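Jullora Quilters Board > Color and Fabric Choice > Gray quilt going flat, thinking about orange

plumcreek_sews
Posts: 212
8:14 am

Good morning all, and sorry in advance for the length, I never could ask a short question. I am about halfway through a bed quilt for our guest room. The pattern is Clornanen (the one with the big crooked stars, a lot of you made it last winter) and I pulled everything from my stash in grays. Light gray, dove, pewter, a sort of pencil color, and one that leans a little blue. On the cutting table they looked lovely together. Now that I have blocks up on the wall it looks like a rainy parking lot, and I have been staring at it all July wondering what to do.

My thought was orange. Just in the star centers, and maybe a skinny bit in the border. My sister says orange and gray is a hardware store and I will be sorry. I do have a half yard of a nice strong solid orange by Begum, left over from a Halloween runner, plus a scrap of yellow.

What would you do? The finished top is supposed to come out queen size, so whatever I pick I have to live with for a long time.

hattiesattic
Posts: 2,638
8:51 am

Oh, I love this question! I have been putting orange in places it was not invited for thirty years and I've been sorry maybe twice. Gray is the kindest background there is for it. White makes orange shout and black makes it Halloween again, but gray lets it sit there and glow a little.

The thing I would say, and I say it as somebody who has ripped out a whole border, is keep it to one orange. One! Once you bring in a peach and a rust and a pumpkin you have a fall quilt, which is a perfectly nice thing to have but it doesn't sound like what you are after.

bobbin_and_beans
Posts: 388
9:20 am

I'm going to disagree with Hattie a little, with love. One flat solid orange in the middle of all those soft grays can look like you dropped traffic cones on the bed. I'd want at least two, close together, so your eye has something to do when it gets there. My last one had a solid and a tiny tone-on-tone dot from the Grultora line, and from across the room you would swear they were the same fabric, but up close it was so much richer.

Also please test it for bleeding. Strong orange next to light gray, I would not sleep.

hattiesattic
Posts: 2,638
9:33 am

Traffic cones, my goodness. I will allow that the dot is pretty. But I think the contrast is the point with stars that big. The Clornanen blocks have such large centers that a busy print gets lost at the seams, and then you've paid for a print and gotten mush.

Yes to testing, though. Wet a corner, press it between two pieces of plain white cotton, leave it overnight.

mossyridge
Posts: 74
10:05 am

Long-time reader, don't post much, so hello! I went through this very thing with a baby quilt. What settled it for me was to quit looking at other quilts and start looking at everything else. Every quilt I looked up had somebody else's ideas in it already. So I started saving pictures of any old thing where gray sat next to a bright color: boats, mailboxes, a rain jacket, machinery, a bird. I have a whole folder now, and my husband thinks I've lost it.

The one I kept going back to has a silvery gray with a true glossy orange right up against it, no print, no in-between shade to soften the jump, and then a thin line of yellow off to the side. 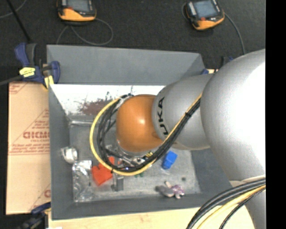
My orange and gray one. Look at the yellow cable.

I think the yellow is what does it. Without it I'd be on the fence between the two of you, but a narrow bit of yellow near the orange keeps it from feeling like a spot somebody stuck on. I did mine as a skinny flange, just a folded strip caught in the seam, and it took me one evening. Plumcreek, you did say you had a yellow scrap!

bobbin_and_beans
Posts: 388
10:40 am

Well now, that yellow is a good argument, I'll give you that. I still think fabric is a different animal. Anything glossy has highlights on it, so even a plain orange gives you a lighter place and a deeper place. Flat cotton just sits there. That is what my second orange was for, to fake a little of that.

But a flange, yes. I take back half of what I said about the cones.

plumcreek_sews
Posts: 212
12:16 pm

You are all so generous, I went to make a sandwich and came back to a whole class! Mossyridge, I love the folder idea and I've already been out in the yard looking at my own mailbox (gray, red flag, not bad).

I dug out the yellow and it is more of a butter than a lemon. Would that be too timid? And can somebody tell me what to do about thread? I've got a big cone of medium gray, roughly 2,000 yards left on it, and I was going to use it for all the quilting. Will gray stitching over the orange look dirty?

hattiesattic
Posts: 2,638
12:45 pm

Butter next to a strong orange goes to cream on you, at least by lamplight. I would go brighter. You only need a quarter yard for a flange, so treat yourself.

For thread, I'd leave the centers open and quilt around them with the gray, a scant quarter inch off the seam. If your batting won't allow that much open space (check the wrapper, most are fine at eight inches) then change to orange just for the centers. It's a nuisance and you will have more ends to bury, but gray over orange does look a bit like pencil smudge.

tallgrass_tess
Posts: 1,109
2:30 pm

I'll be the grump. I think the all-gray sounds beautiful, and I'd quilt it heavily and let the texture do the work. We are so quick to put a pop in everything. In ten years you may be tired of orange and you'll never be tired of pewter. Has anybody asked what color the guest room is?

plumcreek_sews
Posts: 212
3:02 pm

Tess, the room is pale green, and now I'm worried all over again, ha! I do hear you on the texture. Maybe my trouble is that the grays are all so close in value and I need one real charcoal in there no matter what else I do.

bobbin_and_beans
Posts: 388
3:11 pm

Charcoal yes yes yes. Take a picture of the wall with your phone and turn it black and white. If it all goes to one soup, you have your answer. Pale green is lovely with orange, by the way, think of a clementine with the leaf still on.

mossyridge
Posts: 74
4:27 pm

Seconding the charcoal. And before you cut anything, pin a few orange squares right over the centers and leave the room for a while. I left mine up for a week and moved the squares every time I walked by with the laundry.

plumcreek_sews
Posts: 212
7:48 pm

Pinned four of them after supper, plus a strip of the butter. Hattie is right, it went to cream the minute I turned the lamp on. The orange I like very much! My sister is coming over tomorrow and I'm leaving it up. Off to look for a brighter yellow, and a charcoal, and I'll post the wall when there's something to see.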